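Water use in shared houses, Pliltville
Student project report, July

We asked 50 households to read their water meter each morning and keep a diary. The aim was to see where the water goes.
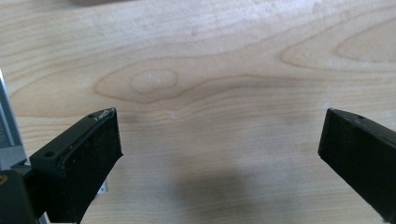 Tanko Lawal thought the diaries would miss most toilet flushes, and he was right.

Showers came out highest, at 90 litres per person on the worst day.

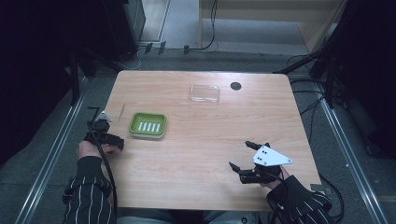 Did shorter showers lower the reading? In 10 houses they did.

The meters in Miah Road were read at 7 am.

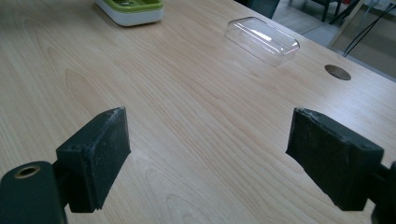

Problems with the diaries

Several pages came back blank and were left out.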